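Speaker notes: The Loaf That Waits
Drarville Public Library, evening talk series, August

Slide 1. Title

Thank them for coming out in this heat! Ask for hands: who has baked bread at least once? Who has killed a sourdough starter? (Wait for the laugh, then put up my own hand. Twice.)

Tonight is about slow bread. I mean dough that sits in the refrigerator overnight and gets baked the next day, or even the day after that. I started doing it when I worked early shifts at the bakery in Lurkis, and I have been hooked ever since.

Slide 2. What happens overnight

Yeast slows way down in the cold, but it doesn't stop. The enzymes in the flour keep working too, breaking starch into sugars, and that is where a lot of the deep brown crust comes from. Bacteria in a sourdough keep making acids, so the flavor gets sharper the longer you leave it. Pass the two crust samples along the front row at this point. The pale one was baked the same day. The dark one waited fifteen hours. Same flour, same oven. I still get excited about this every single time I cut one open.

Slide 3. The kitchen you already have 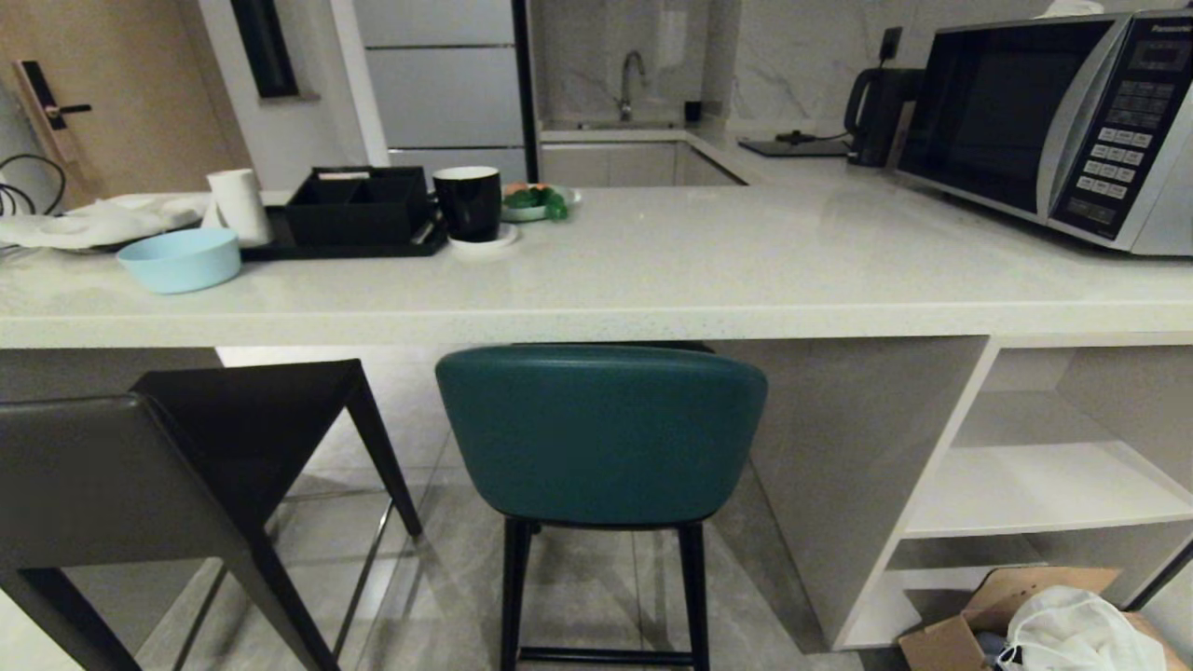
Bread needs a lot less room than people think. My first good loaves came out of a rented place in Prurkidville where the oven door had to be held shut with a chair, and they were wonderful loaves. You want a bowl, a scale, a heavy pot with a lid, and enough clear counter to fold a piece of dough on. A smooth quartz top like this one is great for shaping, just wipe it with a damp hand first so the dough grips a little. If there's an electric kettle on the back counter, use it to warm your mixing water in winter: a splash of hot into a jug of cold, and check with a finger before it goes anywhere near the yeast. And a microwave with the power off makes a fine draft-free spot for a small bowl of dough. Put a note on the door! I have cooked a starter that way and the smell stayed for days.

Slide 4. The recipe

Handout is on the chairs. Read the quantities out slowly, people like to write them down anyway.

For the levain: 40 grams ripe starter, 80 grams flour, 80 grams water. That gives you 200 grams, and all of it goes in. Then 500 grams bread flour, 340 grams water, 10 grams salt.

Mix, rest, fold every half hour for two hours. Leave it until it looks puffy and wobbles when you shake the bowl. Shape, into the basket, cover, refrigerator. Go to bed.

Mention the Engebretsen flour here. It's the stone-ground one from the mill stall, it drinks more water than supermarket flour, so add a spoonful or two extra if the dough feels stiff. Supermarket flour is completely fine too.

Demo: show the fold. Wet hands, lift, stretch, over, turn the bowl. Let somebody from the front row try it if they're willing.

Slide 5. Waiting

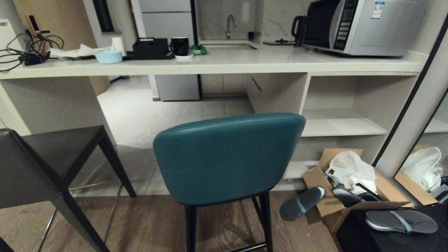 Pull up a stool, the dough can manage without you.

Slow down for this bit. The thing I love most is how little of the work is work. You fold for one minute and then you have half an hour to read or call your sister. New bakers hover. They poke it, they lift the towel, they add flour because it looks sticky. Sticky is fine! Leave it alone and it will be smoother the next time you look.

Slide 6. Baking day

Pot in the oven at full heat for 45 minutes before the dough goes in. Score it cold, straight from the refrigerator, much easier. Lid on for 20, lid off for 25. Inside temperature when it's done: 203 degrees Fahrenheit or a bit over. Let it cool before slicing, and yes, I know.

Questions. Likely ones: rye (yes, start with a small amount), whole wheat (more water), no pot (baking sheet, plus a pan of hot water on the shelf below).

Starter jars are by the door, one each please. Remind them to loosen the lids when they get home.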